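Home Projects Reports Workshop Bookings Contact

Drutside Shared Workshop — Student Project Reports

TWO-ARM LAUNDRY SORTING CELL: BUILD REPORT

Submitted by Lucyna Michalski
Workshop supervisor: Urszula Brzozowska
Friday, April 12, 2019

1. Purpose

This report covers the construction and first use of a small enclosed cell in which two robot arms handle a pile of mixed clothing. The work was carried out at the Drutside shared workshop under the student access program. The aim was to build a cell that one student could assemble, service and take apart with ordinary hand tools, and to find out whether two arms could work on the same pile without getting in each other's way.

2. Frame and walls

The frame is aluminum extrusion, cut at the Kostbridge site and squared up at Drutside. Both arms are bolted to black mounting plates on the front rail. My first layout placed one arm on each side wall, but the Górecki brackets ordered for that layout flexed under load and the plan was dropped in March. Moving both bases to the front also made the wiring easier to reach.

Grey corrugated panels close the cell on three sides. The front was left open for access. Two mesh baskets are fitted, a white one on the back crossbar and a black one on the left wall. The black basket is held with cable ties, which the supervisor has accepted for the present but has asked to see replaced with proper clips.

The total spent on materials was $1642, of which $463 went to extrusion and fasteners. The arms were on loan and are not included.

3. Work surface

The floor of the cell is covered with a white sheet printed with vines and small flowers. A plain surface was considered. The patterned one was kept so that the software would have to tell cloth from background under less tidy conditions — a choice that cost some time in the early trials.

4. Control and cameras

Each arm carries a small camera at the wrist, and a further camera covers the cell as a whole. The control program, named Zeresik, runs on a single workshop computer. It recorded 604 grasp attempts over the project. Attempts were logged by hand as well, and the two records were compared at the end of each session.

5. Handling trials

The trial pile was made up of garments in clearly different colours, including pink, mustard yellow and red. Overlapping pieces were the main difficulty. Where one garment lay across another, the program often treated both as a single item, and the operator had to step in.

Arm spacing also needed attention. The two grippers may approach the pile together only if their paths stay apart by a set margin; otherwise one arm waits.

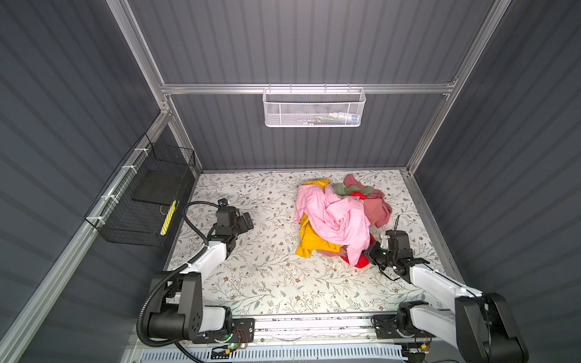
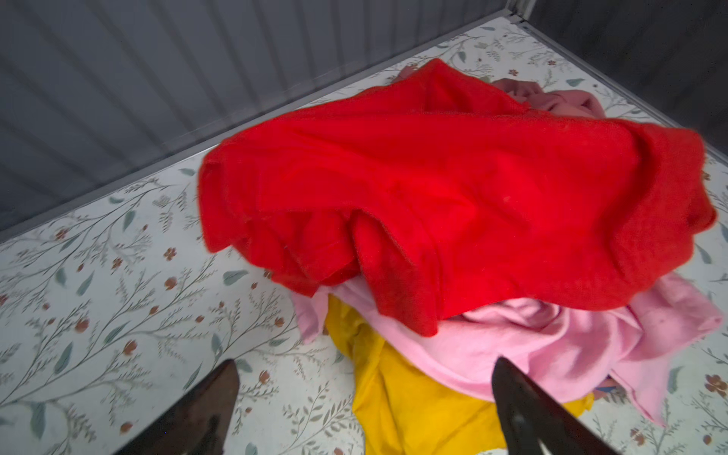
Second view: red fabric over pink and mustard yellow, from a wrist camera.

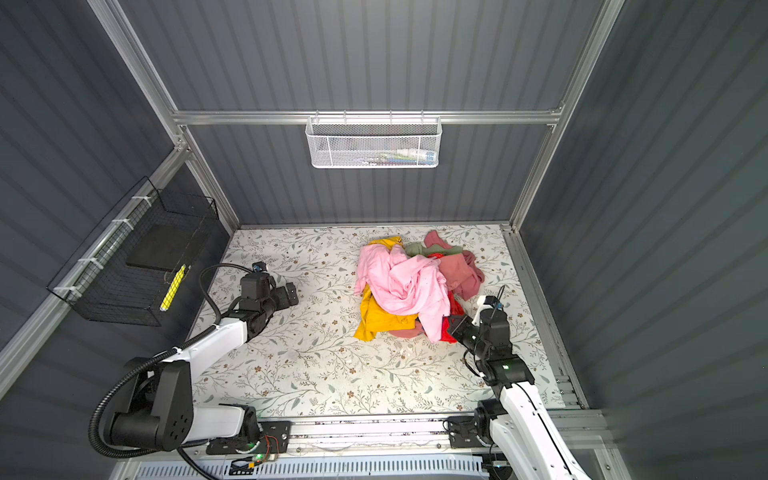
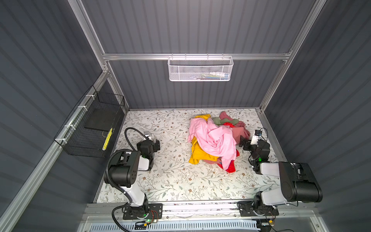 Student Project Reports, Issue 3

6. Remaining work

The cable conduit on the left arm should be shortened or clipped, as it loops well clear of the arm. The exposed circuit board on the front rail requires a cover before the cell is used by other members. A written shutdown procedure has been drafted and is with the supervisor for review.

The sorting step itself, in which garments are placed into separate piles by colour, was not reached in the time available. It has been proposed for the next student intake, together with a second sheet in a darker print.

Contact the workshop office | © Drutside Shared Workshop | Back to top

This site uses cookies to remember your booking preferences. Accept Decline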